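Skarnon House Study Collection
Small Furnishings and Table Settings: Gallery

The Skarnon House Study Collection holds 1,483 catalogued items of domestic use, most of them modest in size and ordinary in purpose. The gallery on this page presents a short selection from the section devoted to wall storage, surface coverings and small cleaning tools. It was prepared by Catrin Prydderch, Keeper of Household Objects, with catalog notes by Rhun Pritchard.

The selection is intended for students of interior decoration and for members of the public with an interest in how small rooms and work areas are furnished. Particular attention has been given to patterned wall coverings, which are often discarded when a room is refitted and are therefore poorly represented in most collections. The Sallia bequest, received in July, added 20 lengths of printed wallpaper to the holdings. Each length has been flattened, measured and stored on a wide roller, and a sample book may be consulted in the reading room on request.

Wire goods form the second strength of the section. Baskets and racks of coated wire were sold in large numbers for kitchens, bathrooms and sewing rooms, and they were seldom kept once the coating had chipped. Readers who own pieces with their original hooks or labels are invited to write to the Keeper. The collection does not purchase from private owners, but it does accept gifts and can arrange for items to be recorded and returned.

Items are entered in the catalog by function first and by material second. A dustpan and its brush are treated as one entry when they were sold as a set, and as two entries when this cannot be established. Artificial flowers are entered under ornament, together with the pot or vase in which they were received. Catalog note 604 sets out these rules in full.

Gallery 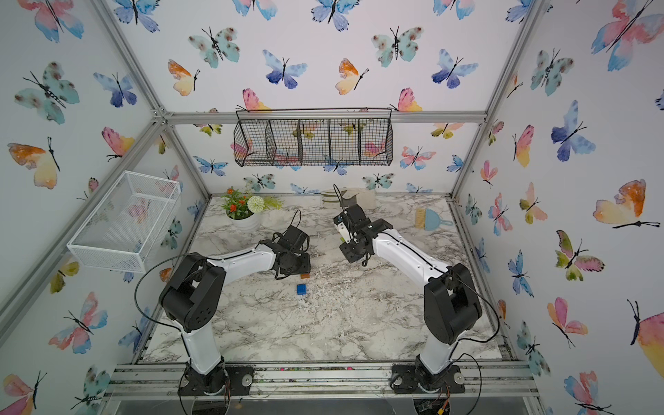 Wall storage and small furnishings against a patterned ground. Printed papers with insects and flowers are frequently chosen for small areas, where a large repeat would be lost. The watercolor butterflies remain visible through the black wire mesh of the hanging basket, which is divided into five compartments, and a rectangular basket in white mesh hangs on the left wall. The light-blue dustpan and its tan-bristled brush, together with the white flowerpot of artificial flowers at the back left, stand out clearly against the white and gray marble pattern of the floor.

Requests to reproduce material from this page should be addressed to Mabli Penry, Rights and Access. Page last reviewed February 11, 2025.

Comments (3)

Angharad Harries
My aunt had a divided basket like the black one in her sewing room and kept her thread in it by color. Is the sample book open to visitors who are not students?

Mabli Penry
Thank you for your inquiry. The sample book is available to all registered readers.

Wyn Mostyn
Lovely paper. I would like to see more of the butterflies.

Related items
Skyrme Gift: Enamel and Tin for the Kitchen
Prorberg Trade Catalogs: Hooks, Rails and Brackets
Brushes and Brooms: A Short Guide to the Holdings
Caring for Printed Wallpaper at Home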